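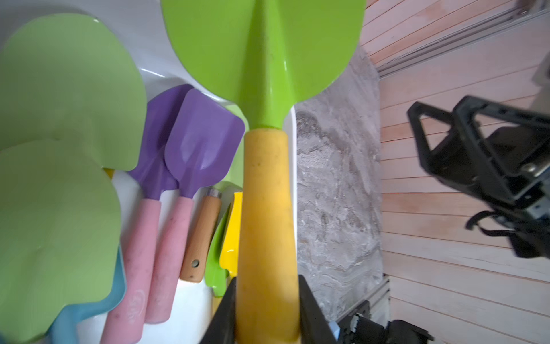
트루디 맥피는 중간 심사 의견서에서, 모양이 비슷한 도구를 여러 개 섞어 놓으면 학습 모델이 도구의 색만 외우게 되는 것이 아니냐고 물었다. 본 보고서는 이 지적을 반영하여 시연 데이터 수집 절차를 다시 정리한 것이다.

**과제명:** 양팔 로봇의 소형 원예 도구 정리 작업을 위한 시연 데이터 수집
**작성:** 길크리스트 조 (나이오 호아니, 체스트미르 르지하)
**제출일:** 2026. 5. 21.

## 1. 수집 목적

본 조는 어린이용 모종삽을 집어 옮기는 동작을 원격 조종으로 시연하고, 이를 모방 학습의 입력 자료로 사용하고자 한다. 목표 수량은 시연 1,000건이며, 제출일 현재 500건의 기록을 마쳤다. 나머지는 윈포트 실습실에서 같은 설정으로 수집할 예정이다.

## 2. 작업 환경 및 초기 배치

작업대에는 로봇 팔 두 대와 흰색 직사각형 쟁반을 두었다. 삽은 날의 색과 손잡이의 종류가 서로 다른 것을 함께 사용하였다. 색이 같고 손잡이가 다른 조합을 포함한 것은 앞서 언급한 심사 의견과 관련된다. 초기 배치는 20건마다 변경하고, 변경 내용은 수집 일지에 기재한다.
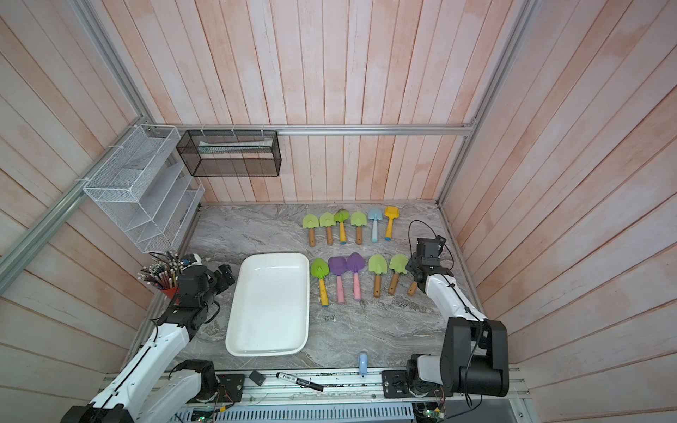 그림 2. 삽을 두 줄로 늘어놓은 배치. 쟁반은 비어 있다.

## 3. 시연 절차

조종자는 시연을 시작하기 전에 두 팔의 자세와 카메라 영상의 수신 여부를 확인한다. 한 건의 시연은 삽을 잡는 단계, 쟁반 위로 옮기는 단계, 내려놓는 단계로 나누어 표시한다. 두 집게가 쟁반 위에서 가까워지는 구간에서는 조종 속도를 낮춘다. 삽을 떨어뜨리거나 집게끼리 접촉한 시연은 삭제하지 않고 '실패'로 분류하여 별도로 보관한다.
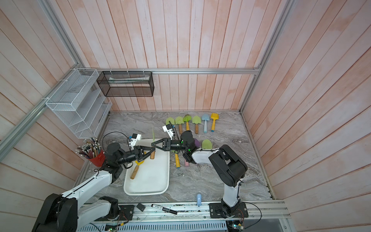

그림 3. 왼쪽 집게가 나무 손잡이를 잡고 있고, 오른쪽 집게는 그 가까이에 있다.

## 4. 검토 및 향후 계획

기록된 시연은 조종에 참여하지 않은 조원이 다시 확인한다. 검토 항목은 7개이며, 단계 표시의 누락과 카메라 간 시각 차이가 주로 문제가 되었다. 시각 차이는 기록 프로그램의 동기화 설정을 수정한 뒤 재점검하고 있다. 손잡이 종류별 성공률은 표본이 고르지 않아 이번 보고서에 싣지 않았다.

브누아 들로네 지도교수의 승인을 받은 후, 다음 수집분부터는 쟁반의 위치도 변경 항목에 추가한다. 학습 결과는 최종 보고서에 수록한다.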